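Droden Open Day: Call for Participants

Posted 03/09/2021 in Get Involved

Hi neighbors! We're throwing the doors open at the Droden building in Nallinham this July, and I'm looking for people to come spend part of the day with us. I don't mean engineers (we have plenty of those, and they'll be busy). I mean people who cook dinner, lose their keys, open stubborn drawers and have opinions about how a kitchen should work.

The short version: we need 26 participants for a hands-on robot demonstration. You'd be with us for 4 hours, lunch included, and you'd get a $200 gift card at the end of your session. If that's all you needed to hear, skip to the bottom and write to us.

What you'd be doing

The day is built around a project we call Vodar, our attempt at getting two robot arms to do ordinary kitchen chores together. You'll start with a short tour, coffee in hand, and then sit down at one of our stations and drive a pair of arms yourself. The first session is all in simulation, on a screen, so there's nothing you can break. I dropped a virtual mug over and over on my first try and everybody was very nice about it.

After lunch we move to the real arms in the Michailidis Room, on the ground floor. You'll watch one of our operators run through a couple of chores, and then we want your thoughts. Was it too slow? Did it make you nervous when the arm swung toward the counter? Would you let it near your grandmother's dishes? We'll have a short paper questionnaire and then a group chat, and the group chat is usually where the good stuff comes out.

Later in the afternoon the doors open to everyone. You're welcome to stay and bring family in for that part. Kids can try the screen stations too, as long as a grown-up sits with them.

Who I'm looking for

Anybody 18 or over who can sit at a desk comfortably and use both hands on a controller. You don't need to play video games. If you do, great, you'll probably pick up the sticks faster, but I'd love a mix, and our last group leaned pretty heavily toward gamers. I would especially like to hear from people who cook for a living, people who do home care work, and anyone who has had to rearrange a kitchen for a family member.

Two things might rule you out. If you've worked for a robotics company in the past few years, we can't use your answers (come to the public part, though!). And if screens with moving views make you queasy, tell me before you sign up – we have a few watch-and-comment spots that might suit you better. Those pay the same.

If you wear glasses, bring them. Please wear closed-toe shoes for the afternoon or you'll be stuck behind the yellow line with me.

What the screen session is like
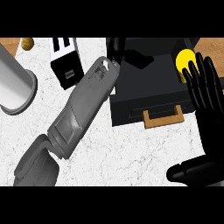
Driving two arms at once feels strange for a while, a bit like patting your head and rubbing your stomach, and then somewhere along the way it starts to make sense. You get a practice run with no clock. The virtual kitchen has a marble countertop with things set out on it, and your view is from over the counter, with the gray arm reaching up from the lower left and a black hand with long jointed fingers over on the right. The black cabinet with the tan handle is the bit people ask me about most, so yes, you'll get to have a go at the drawer. Each chore is explained before you start, and you can stop and ask for help whenever you like. We record the controller movements and what's on your screen. We don't film your face, and your name is kept apart from your results.

How to sign up

Send a note through the contact form on this site with "Open Day participant" in the subject line. Tell me your first name, the best way to reach you, whether you'd like a driving spot or a watching spot, and a sentence or two about what you do all day. Mention anything you can't eat. If you need step-free access, the side entrance is level with the parking lot and I'll meet you there.

I'll hold 12 of the places for people who live in Nallinham itself, and the rest are open to anyone who can get here. I'll write back to everybody, including the people I can't fit in, and I'll keep a waiting list in case somebody drops out.

Parking is free behind the building. Use the gate by the loading dock, as the front one sticks.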